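4.2 Residual moisture and the choice of drying surface

The previous section treated the bar as a closed body losing water through its upper face only. That assumption is convenient for the first hours after use, when the top of the bar carries a visible film and dominates the exchange with the room. It fails once the film is gone. From that point the rate of loss depends mainly on what lies beneath the bar, and the two faces must be handled separately.

We consider a rectangular bar of soap resting on a flat support. The lower face is in partial contact with the support, and the remaining area is separated from it by a thin layer of trapped air or water. If water is present, it is held by surface tension along the perimeter of the contact patch and drains slowly, if at all. The bar softens from below, and the softened layer adheres to the support. When the bar is next lifted, part of that layer stays behind. We refer to this fraction as underside loss and distinguish it from use loss, the material removed by hands and running water.

The household diary used in this study was designed by Snežana Shehu and ran through May. Participants in Tukivum and Jornlow recorded the mass of each bar in the morning and again in the evening, using a kitchen scale supplied by the project. A total of 194 bars entered the analysis. Bars that were dropped, shared with a second sink, or cut by the participant were excluded before weighing data were examined. Each participant was also asked to note the kind of support in use, choosing among four categories: bare counter, closed dish, ribbed dish, and draining rack.

The categories were deliberately broad. An earlier version of the diary asked for the rim height and base profile of the dish, but the pilot households in Prallska found these hard to judge and often left the fields blank. The broad categories were completed for every bar in the final set. The cost is that a closed dish in the present data may have a smooth base or a lightly textured one, and the two cannot be separated after the fact. We return to this point in Section 6.

Underside loss was estimated by weighing the support before and after cleaning. Supports were wiped with a dry cloth, weighed, returned to use, and weighed again after 40 hours. The residue was then scraped off, dried to constant mass, and weighed alone. The difference between the wet and dry residue gives the water held on the support at the time of sampling. For the bare counter this procedure was not possible, and a thin glass sheet was placed under the bar as a substitute. Glass is smoother than most counter materials, and the values reported for the bare counter should be read as an upper bound on contact area and, by the argument above, on softening.

Three results follow from the diary. First, bars kept in closed dishes had a higher underside loss than bars on racks in both towns, and the ordering did not change when households with a single user were analyzed alone. Second, ribbed dishes were closer to racks than to closed dishes, even when the ribs were shallow. Third, the interval between uses mattered less than expected. A bar used often in a ribbed dish lost less to its underside than a bar used rarely in a closed dish, within the range of intervals recorded.

The third result deserves some care. Interval and household size are linked, and a larger household may also clean its dish more often. Cleaning removes standing water and restores a dry contact surface. We included the number of dish cleanings as a covariate and found that the effect of support category remained, though the gap between ribbed and closed dishes narrowed. The diary did not record how thoroughly each dish was cleaned, and a quick rinse counts the same as a full wash.

4.3 Rim geometry

A rim changes the problem in two ways. It prevents drainage over the edge, so that any water carried in with the bar must leave by evaporation. It also shelters the air directly above the base, which lowers the rate at which that evaporation takes place. For a rim of height h and a base of width w, the sheltering effect is governed by the ratio h/w, and for small values of this ratio the trapped volume of water is the more important term. Most household dishes fall in this regime. A dish does not need to be deep to behave as a closed basin — a rim only slightly higher than the water film is enough.

The plan shape of the dish is a separate matter. A round dish holding a rectangular bar leaves four open segments around the contact patch, and these act as reservoirs and as evaporating surfaces at once. A rectangular dish of close fit leaves a narrow channel instead. Water in a narrow channel has a small free surface relative to its volume and is drawn back under the bar as the film there is depleted. The channel therefore feeds the softened layer for longer than an open segment of equal volume would.

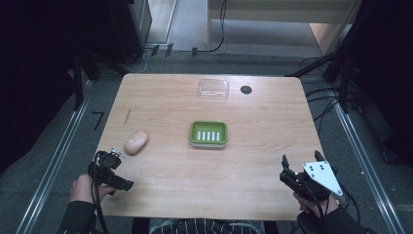

Figure 6. Rectangular soap dish with raised rim, on a wooden table.

Corner treatment is the last geometric variable considered in the model. In a sharp inside corner the water meniscus climbs both walls and is held strongly, so that the corner is the last part of the dish to dry. Rounding the corner reduces this effect in proportion to the radius, up to the point where the radius is comparable to the capillary length, after which further rounding has little influence. The green dish in Figure 6 has slightly rounded corners and a raised rim along a rectangular outline, and it is this outline that we adopt for the closed-dish case, with the base taken as flat. The clear container farther back on the table is also rectangular with rounded corners, but containers of that kind were not a diary category and are not modeled.

With the outline fixed, the remaining inputs are the initial film volume, the room humidity, and the ambient air speed. Film volume was taken from bench measurements made at the Garrido laboratory, where bars were wetted under a tap, shaken once, and set down. Humidity was held constant in each run. Air speed was set to zero, which is reasonable for a closed bathroom at night and less so for a kitchen sink near a window.

The model was run for 400 time steps per case. The computed film under the bar persisted longest in the closed rectangular dish, followed by the closed round dish, the ribbed dish, and the rack. This agrees with the order of underside loss in the diary where the categories overlap. The model does not reproduce the spread within the closed-dish category, and no single value of rim height brought the computed and measured distributions into agreement. A mixture of smooth and textured bases would produce a spread of the observed kind, but the diary offers no means of testing this. Sensitivity to film volume is treated in Section 5, together with the case of a bar that is turned over between uses.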